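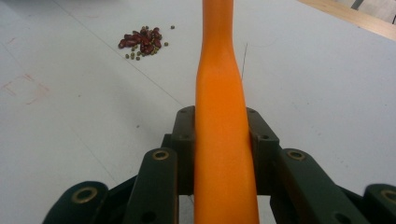
How were the demonstrations for the sorting task collected? Students recorded them by hand with a gripper tool that carries its own camera, working in pairs, and the recordings were later used to train a policy for the arm.

Figure 1. View from the camera on the hand-held gripper. The jaws hold a long orange object on either side of its shaft; a small pile of kidney beans and mung beans lies on the white tabletop to the left.

3.2 Data collection by the student teams

The project ran as an optional module alongside the second-year mechatronics course. Teams were free to choose their own tabletop task, provided it used dry household materials and could be reset in under a minute. Two teams, Dronero and Vornell, took up bean sorting. Dronero wanted the two kinds of bean moved into separate areas of the table. Vornell set itself the easier goal of pushing a mixed pile from one side to the other without leaving any behind. Both teams worked with the same build of the gripper, which the students called Quintero.

The Quintero linkage opens and closes symmetrically, and each round pivot hole is lined with a bushing. In Figure 1 the rings show up as brass-coloured circles against the dark green links. An earlier version had plain holes in the plates, and these wore oval during the first weeks of practice. The play at the fingertips then became large enough to spoil the width reading. After the bushings were fitted, the teams checked the closed width at the start of every session and wrote it in the log.

Students recorded in pairs. One held the gripper and the other reset the table, called out the start and stop, and noted any fault. They changed places after 40 demonstrations. Elisa Cirillo, who supervised the sessions, asked the pairs to keep the wrist slow on the approach and to avoid moving the free hand through the view. Most of the rejected recordings from the first session broke one of these two rules. The second session, held on a Saturday morning when the room was quieter, had far fewer.

A held object takes up a good part of the camera's view. As Figure 1 shows, an object gripped in the middle of the view can run from the bottom of the picture to the top, and the beans are then seen only to one side of it. The Dronero team first placed its piles straight ahead of the gripper and found that they were hidden for much of the approach. The start position was moved to the left for all later recordings. We did not correct the earlier ones, and they were left out of training.

The table surface was not cleaned to any set standard. Pen marks and specks were left alone unless a student thought they might be taken for a bean. We had planned to cover the table with a fresh sheet for each session, but the sheets creased when the fingers pressed on them and the idea was dropped. Lighting was the ordinary room lighting throughout.

At the end of the module the teams had submitted 1547 recordings. Each was checked by a student from the other team, using the Sundatus viewer, which plays the video next to the trace of the finger width. The checker could accept a recording, reject it, or ask for a second opinion. Disagreements were mainly over where a demonstration should end. Vornell stopped when the last bean had crossed the line, while Dronero carried on until the gripper was back at its start position. We kept both habits in the data and trained a separate policy for each team.

The written logs were less complete than the recordings. Several pairs forgot to note the closed width after changing places, and in those cases we used the value from the start of the session. The effect of this on the training results is considered in Section 4.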